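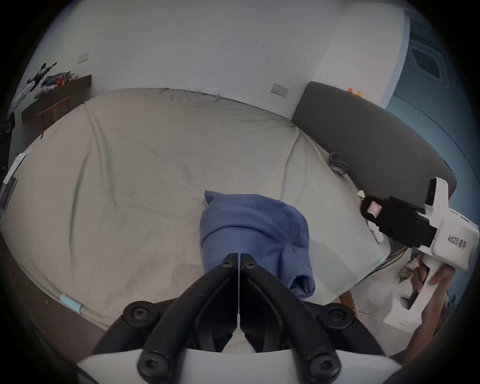
A thread on household barometers, mostly aneroid ones, because I have now set four of them for other people and the same faults keep coming up.

First, what the instrument does. An aneroid has a sealed metal capsule with most of the air taken out. Outside pressure squeezes it, a spring resists, and a set of levers turns a very small movement into a large one at the pointer. It measures the weight of the air above it and nothing else.

The words on the dial (STORMY, RAIN, CHANGE, FAIR, VERY DRY) are decoration. They are printed at fixed pressures. Rain falls quite happily at FAIR if the air is damp and the wind is off the sea.

What carries information is the change over a few hours. The usual interval is three. Write down the reading, come back, write it down again, subtract.

Now the most common fault, which is altitude. Near sea level the pressure drops by one hectopascal for each eight metres you climb, near enough. My flat is 80 metres up. An instrument set at the harbour and carried up here will read ten too low for ever.

Forecast charts and station reports give pressure reduced to sea level, so that places at different heights can be compared. If you want your dial to agree with the chart, you set it to the sea level figure and let the offset take care of itself.

That works well enough for a house. It works badly on a mountain, where the correction depends on air temperature as well, and a fixed offset drifts as the seasons change.

Setting it: there is a small screw in the back, usually behind a hole in the case. Turn it gently with a screwdriver that fits. Tap the glass. Read. Turn again. Do not try to do it in one go.

Choose a day when pressure is high and hardly moving. I did the last one in June with Skerorport reporting 1034 and almost no wind. On a day like that it doesn't matter if the station report is half an hour old. With a front coming through it matters a great deal. 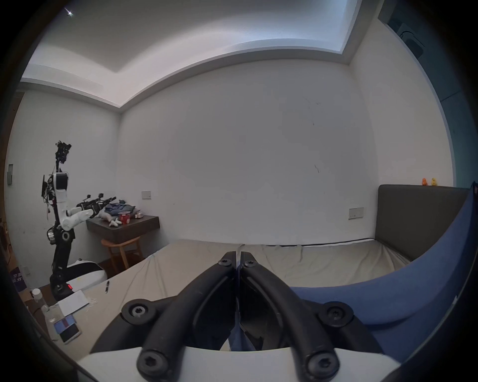 Tapping, since someone will ask. The levers have friction. The pointer sticks slightly and a light tap frees it. A light tap, with a fingertip, on the glass or the case. If the pointer jumps by more than a couple of units the movement wants cleaning.

The jump also tells you which way things are going. If it moves down when tapped, pressure has been falling since the last tap. Older people do this on the way past in the hall without thinking about it, and they are doing it correctly.

Inese Lūse asked whether the barometer should be near a window. Makes no difference to the pressure. A house is not airtight and inside follows outside with no delay you could measure on a dial. It makes a difference to temperature, though, and cheap movements are sensitive to that. Keep it off radiators, chimney breasts and anything in direct sun.

A test for temperature error: read it in a cold hall, move it to a warm room on the same floor, leave it an hour, read it again, take it back and read a third time. If the first and third agree and the second doesn't, the difference is the instrument.

My Motar fails this by 6 hectopascals, in a decorative oak case with a brass rim. It hangs on the stairs and I use it for the direction of travel only.

The Chatzigeorgiou is much plainer and passes. It has a bimetal strip in the linkage which bends the opposite way to the error. If the dial says "compensated" this is what it is claiming.

Hysteresis next. After a deep low the capsule doesn't come back to quite where it was, or takes a day or so to get there. Don't adjust the screw in the day after a storm. You will set the lag into the instrument and then have to take it out again.

Stefaniia Nechyporuk pointed out that her readings wobble twice a day even in settled weather. They should. There is an atmospheric tide driven by the sun's heating, with peaks in mid-morning and again late in the evening. At our latitude it is well under one hectopascal. In the tropics it is larger and you can set your tea by it. 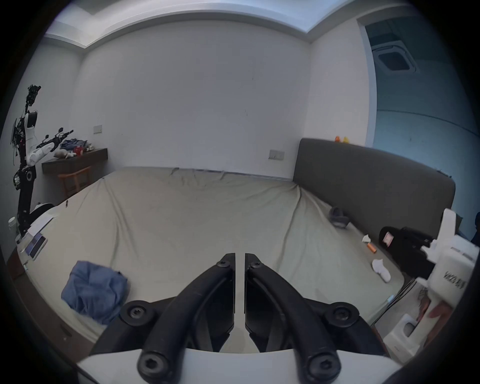
Logging is where most people stop, and it needs very little. Time, reading, wind direction, a word for the sky. I copy mine to a spreadsheet at the end of the month and keep the original. A tablet and a sheet of paper side by side, as at the edge of the bed there, is as much desk as the job requires. Write on the paper first. It is quicker, and a figure you have crossed out is still legible.

Same hours each day if you can manage it. I use seven in the morning and seven in the evening by the clock, without the summer hour, so the log has an odd look from spring onwards. That is the price of columns which can be compared.

Units. Hectopascals and millibars are the same size, so no conversion. Inches of mercury are on a lot of old dials: multiply by 33.86. A reading of 30 inches comes out just under 1016. Please don't mix the two in one column. I have spent an evening undoing this.

Phones. Many have a pressure sensor and it is often very good at changes and a bit off in absolute terms. It reports station pressure unless the app corrects it, and the app has to know your height to do so. If the app is guessing height from satellites, expect the figure to wander while the phone lies still.

I ran the Fleltine logger next to the Chatzigeorgiou over a winter. They agreed on every fall that mattered. The logger caught two sharp kicks upward behind cold fronts which the dial went through while I was asleep.

Rules of thumb for the change in three hours, for this coast: under one is nothing much. Three or more down, bring in whatever is light. Six down and I ring Periklis Sotiropoulos about the boat. A very quick rise after a low often brings stronger wind than the fall did.

Mercury instruments: leave them upright, leave them where they are, and if one has to be moved find a restorer who does it for a living. I am not going to describe the procedure in a thread.

Replying to Angeliki Dimitriou here so it is in one place: yes, a ship's barometer will work in a house. Check whether the height correction was set for the bridge deck. Then set it as above, on a calm day, from the nearest station, a quarter turn at most between taps.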